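[벽과색 메일링] Re: 거실을 갈색으로 칠하면 정말 동굴이 될까요

10월 · 글쓴이 Embla Lie
공유 2 · 댓글 3

Sverre 님, 그리고 목록에 계신 여러분, 안녕하세요.

답장이 많이 늦었습니다. 편지를 받자마자 쓰기 시작했는데, 쓰다 보니 우리 집 현관 칠하던 이야기가 자꾸 길어져서 지우고, 또 쓰고, 차 한 잔 끓이러 갔다가 화분에 물을 주고, 그러다 보니 벌써 창밖 감나무 잎이 다 붉어졌네요. 그래도 질문이 워낙 반가워서 그냥 넘어갈 수가 없었습니다. 갈색 벽 이야기를 꺼내 주시는 분이 얼마나 드문지요! 다들 흰색 아니면 회색이고, 용감한 분들도 초록까지는 가시는데 갈색 앞에서는 꼭 멈추시더라고요.

먼저 지난 편지를 붙여 둘게요. 새로 들어오신 분들은 앞뒤를 모르실 테니까요.

> Sverre Viklund 님이 쓰신 글:
>
> 안녕하세요, 늘 읽기만 하다가 처음으로 글을 올립니다. 저희는 봄에 오래된 이층집 아래층으로 이사를 왔습니다. 거실이 북향이고 창이 작습니다. 전에 살던 분들이 벽을 새하얗게 칠해 놓으셨는데, 맑은 날에는 그럭저럭 괜찮지만 흐린 날이면 벽이 푸르스름하게 보여서 저녁마다 병원 대기실에 앉아 있는 기분이 듭니다.
>
> 그래서 갈색을 생각하고 있습니다. 커피색처럼 진한 것 말고, 붉은 기가 조금 있는 흙 같은 갈색이요. 어릴 때 할머니 댁 부엌이 그런 색이었습니다. 아내는 좋다고도 싫다고도 하지 않고 "동굴이 되지 않을까?" 하고만 말합니다. 장인어른은 훨씬 단호하셔서, 어두운 방은 무조건 밝게 칠해야 한다고 하십니다.
>
> 여쭙고 싶은 것은 이렇습니다. 빛이 적은 방에 갈색을 칠해 보신 분이 계신가요? 천장도 같이 칠해야 하나요, 아니면 그냥 희게 두는 것이 나은가요? 그리고 색견본은 얼마나 믿어도 되는 것인가요? 가게에서 받아 온 Torvik 색표의 125번이 마음에 드는데, 집에 가져오니 전혀 다른 색처럼 보입니다. 가게에서는 따뜻했는데 저희 집에서는 젖은 골판지 같습니다.
>
> 칠은 제가 직접 할 생각입니다. 솜씨는 없지만 시간은 있습니다. 긴 글 읽어 주셔서 고맙습니다.
>
> Sverre 드림

젖은 골판지라는 말씀에 부엌에서 혼자 한참 웃었습니다. 죄송해요, 그런데 너무 정확한 표현이라서요. 저도 그 색을 압니다. 저희 집 현관도 한때 그랬거든요.

장인어른 말씀부터 이야기해 볼게요. 어두운 방은 밝게 칠해야 한다는 말은 저희 어머니도 평생 하셨고, 어머니의 어머니도 하셨을 거예요. 틀린 말씀이라고 하기는 어렵습니다. 흰 벽이 들어온 빛을 더 많이 돌려주는 것은 사실이니까요. 다만 들어오는 빛이 애초에 적고 푸르면, 흰 벽은 그 적고 푸른 빛을 그대로 돌려줍니다. 북향 방의 흰 벽이 흐린 날에 그늘진 눈밭처럼 보이는 까닭이 그것입니다. 밝기를 얻으려고 칠했는데 밝기는 별로 늘지 않고 차가움만 또렷해지는 거지요. Sverre 님이 느끼신 대기실 같은 기분이 아마 거기서 왔을 겁니다.

갈색을 칠하면 방은 분명히 더 어두워집니다. 이것은 부인하지 않을게요. 낮에 책을 읽으려면 창가로 가거나 불을 켜야 할 거예요. 그런데 어두워지는 것과 음침해지는 것은 꽤 다른 일이더군요. 저는 현관을 칠하고 나서 한동안 그 차이를 알아내려고 아침저녁으로 현관에 우두커니 서 있었습니다. 택배 가져오신 분이 문을 열자마자 저와 눈이 마주쳐서 깜짝 놀라신 적도 있고요. 제가 얻은 답은 좀 싱거운데, 대부분 등 때문이었습니다. 천장 한가운데에 하얀 등 하나만 달려 있으면 갈색 벽은 정말로 동굴이 됩니다. 위에서만 빛이 내려오니 벽 아래쪽이 가라앉고, 구석이 다 같이 검어져요. 등을 낮은 곳으로 옮기고 벽 가까이에 두면 같은 벽이 갑자기 빵 껍질처럼 보입니다. 저는 Zulteo 스탠드를 신발장 위에 올려놓고 벽 쪽으로 돌려 두었는데, 그날 저녁에 남편이 들어오면서 "칠을 다시 했어?" 하고 물었답니다. 칠에는 손도 대지 않았는데요!

그러니 제가 드리고 싶은 첫 번째 부탁은, 페인트를 사기 전에 등부터 옮겨 보시라는 겁니다. 지금 그 새하얀 벽에서라도 좋아요. 집에 있는 스탠드를 이쪽저쪽 놓아 보고, 전구를 노란 기가 도는 것으로 바꿔 보고, 저녁을 며칠 그렇게 보내 보세요. 그것만으로 흰 벽이 견딜 만해질지도 모릅니다. 그러면 돈도 아끼고 허리도 아끼는 거고요. 그래도 여전히 갈색이 생각나면 그때는 칠하셔야지요. 생각나는 색은 안 칠하면 계속 생각납니다.

이제 색견본 이야기인데, 여기서부터 제가 말이 많아질 것 같으니 차를 한 잔 더 따르셔도 좋겠습니다.

색표의 그 조그만 종잇조각은 믿으셔도 되고 믿지 않으셔도 됩니다. 무슨 말이냐 하면, 색 자체는 꽤 정확합니다. 그런데 흰 종이 위에 옆 색들과 나란히 붙어 있는 상태로 보면 우리 눈이 옆 색과 견주어 버려요. 붉은 갈색 옆에 누런 갈색이 있으면 붉은 쪽이 더 붉어 보이고, 집에 와서 그것만 떼어 흰 벽에 대면 둘레의 흰색 때문에 훨씬 어둡고 탁해 보입니다. 게다가 가게 조명은 대개 따뜻하고 환하지요. 제가 다니는 Trurnel은 문가에 커다란 창이 있어서 저는 늘 견본을 들고 그 창으로 갑니다. 주인이 이제는 제가 들어서면 창가의 화분을 말없이 옆으로 밀어 주세요. 고마운 분이에요.

집에서는 이렇게 해 보세요. 두꺼운 종이를 세 장 준비합니다. 크면 클수록 좋아요. 저는 달력 뒷면도 써 봤는데 종이가 울어서 권하지 않겠습니다. 거기에 시험용 작은 통을 사다가 두 번 칠하세요. 한 번만 칠하면 밑바탕이 비쳐서 색이 달라요. 가장자리에 흰 테두리를 남기지 말고 끝까지 다 칠하시고요. 다 마르면 한 장은 창 맞은편 벽에, 한 장은 창이 있는 벽에, 나머지는 가장 어두운 구석에 붙입니다. 그리고 그냥 사세요. 밥 먹고, 전화하고, 양말 찾으러 다니면서 지나가다 힐끗 보는 거예요. 일부러 앞에 서서 노려보면 이상하게 점점 알 수 없어집니다. 저는 지나가다 볼 때의 첫 느낌을 제일 믿습니다.

창이 있는 벽에 붙인 것이 아마 가장 어둡게 보일 거예요. 창 옆은 눈이 부신 데다 벽은 제 그늘 속에 있거든요. 거기서 싫지 않으면 다른 벽에서는 걱정 안 하셔도 됩니다. 반대로 창 맞은편에서만 예쁘고 다른 데서는 전부 골판지라면, 그 색은 아쉽지만 다른 방으로 보내 주세요.

화면으로 고르는 일도 요즘 많이들 하시지요. 저도 Wedasix에서 색을 넣어 보고 며칠씩 바탕화면에 깔아 두곤 합니다. 밤에 보면 좋았다가 아침에 보면 시무룩하고, 휴대전화에서는 또 다른 색이고, 그래도 대강 어느 집안 색인지 감을 잡는 데는 쓸모가 있어요. 분홍 쪽으로 갈지 초록 쪽으로 갈지 정도는 알 수 있습니다. 마지막 결정만은 종이에 칠한 것으로 하시길 바랄게요.

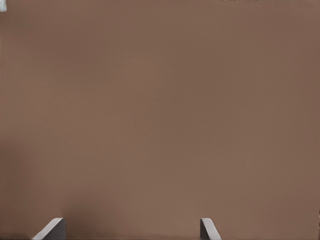
붉은 기가 살짝 도는 무광 갈색. 컴퓨터 렌더링.

광택은 저는 무광을 좋아합니다. 오래된 집이라고 하셨으니 벽이 아마 고르지 않을 텐데, 광이 있으면 옆에서 빛이 들 때 울퉁불퉁한 곳이 다 드러나요. 앞에서 등을 벽 가까이에 두시라고 했으니 더욱 그렇고요. 무광은 손때가 잘 탄다는 흠이 있습니다. 스위치 둘레와 의자 등받이가 닿는 자리는 금방 표가 나요. 저는 남은 페인트를 잼 병에 담아 두고 가끔 작은 붓으로 톡톡 두드려 줍니다. 뚜껑에 어느 방 색인지 꼭 적어 두세요. 저는 안 적었다가 현관에 복도 색을 두드린 적이 있는데, 아직도 비 오는 날이면 그 자리가 보입니다.

천장은 의견이 갈리는 문제라 다른 분들도 한마디씩 보태 주시면 좋겠어요. 제 생각만 말씀드리면, 새하얀 천장은 갈색 벽 위에서 뚜껑처럼 뜹니다. 그렇다고 벽과 똑같이 칠하는 것은 처음 하시는 분께는 좀 겁나는 일이지요. 목도 아프고요. 저희는 우윳빛에 벽 색을 조금 섞은 것으로 칠했습니다. 섞었다고 하면 거창한데, 큰 통에 국자로 퍼 넣고 막대기로 저은 것이 전부예요. 그렇게 하실 거면 처음부터 넉넉히 섞어 두셔야 합니다. 모자라서 다시 섞으면 절대로 같은 색이 안 나와요. 저희 집 천장은 창고 문 위쪽이 조금 다른데, 손님들은 모르시고 저만 압니다. 아, 이제 여러분도 아시는군요.

문틀과 걸레받이는 나중에 생각하셔도 늦지 않습니다. 벽을 칠하고 나면 지금의 흰 문틀이 유난히 하얘 보여서 당장 뭐라도 하고 싶어지실 거예요. 그 마음을 꾹 참고 얼마쯤 지내 보세요. 가구가 돌아오고 커튼이 걸리고 책이 꽂히면 흰 문틀이 꽤 괜찮아 보이기도 하거든요. 저는 못 참고 문틀을 짙은 초록으로 칠했는데, 후회는 안 하지만 다시 하라면 좀 기다렸을 것 같아요.

순서를 물으신 것은 아니지만 직접 하신다니 잔소리를 조금만 더 할게요. 벽을 닦고, 못 자국을 메우고, 사포질하고, 다시 닦는 일이 제일 지루하고 제일 오래 걸립니다. 칠하는 것은 그에 비하면 잔치예요. 짙은 색은 롤러 자국이 잘 보이니 한 벽을 시작하면 중간에 점심 드시러 가지 말고 끝까지 가세요. 배가 고프면 시작하기 전에 드시고요. 구석을 먼저 붓으로 두르고 그 칠이 마르기 전에 롤러로 이어 나가면 액자 테두리 같은 자국이 덜 생깁니다. 그리고 첫 칠이 끝났을 때 얼룩덜룩하고 끔찍해 보여도 놀라지 마세요. 저는 첫 칠을 마치고 계단에 앉아 울 뻔했답니다. 두 번째 칠이 마르고 나서야 숨을 쉬었어요.

아내분이 걱정하신 동굴 이야기로 돌아가면, 저는 그 말씀이 꼭 반대처럼 들리지는 않았습니다. 저녁에 불 낮게 켜고 담요 덮고 앉아 있기에는 동굴만 한 데가 없잖아요. 종이를 붙여 놓고 지내시는 동안 아내분이 지나가다 뭐라고 하시는지 한번 들어 보세요. 아무 말씀 없이 그 종이 밑에 의자를 갖다 놓으신다면 그게 대답일지도 모르겠습니다. 그리고 할머니 댁 부엌 색을 기억하는 가족이 또 계시면 꼭 여쭤보세요. 저도 외가 마루 색을 이모와 맞춰 보았더니 저는 밤색이라 하고 이모는 끝까지 자주색이라고 우기셔서, 결국 두 사람 기억 사이 어디쯤에서 골랐습니다. 그런데 칠해 놓고 보니 둘 다 "그래, 이 색이야" 했어요.

마지막으로 125번은 아직 버리지 마세요. 크게 칠한 종이로 한 번은 기회를 주셨으면 합니다. 그래도 골판지면 색표에서 한 칸 더 붉은 쪽을 보시고요. 북향에서는 붉은 기가 생각보다 많이 가라앉으니까, 가게에서 "이건 좀 과한데" 싶은 정도가 집에 오면 알맞을 때가 많았습니다.

목록에 계신 다른 분들, 특히 부엌이나 욕실에 갈색을 쓰신 분이 계시면 이야기 들려주세요. 저는 김이 서리는 방에 무광을 써도 되는지 늘 궁금했는데 아직 겁이 나서 못 해 봤습니다. 겨울이 오기 전에 창을 열어 놓고 칠할 수 있는 날이 얼마 남지 않았으니, Sverre 님도 너무 오래 고민하지는 마시고요. 종이를 붙이시면 흐린 날 오후에 어떻게 보이는지 꼭 알려 주세요.

감나무 잎을 쓸러 이만 나가 봅니다.

따뜻한 마음을 담아,
Embla Lie

추신. 롤러를 쉬는 동안 비닐봉지에 싸서 묶어 두면 다음 날 아침까지 굳지 않습니다. 이걸 안 뒤로는 저녁마다 개수대 앞에서 롤러를 빨던 일이 없어졌어요. 다만 봉지째로 소파에 올려 두지는 마세요.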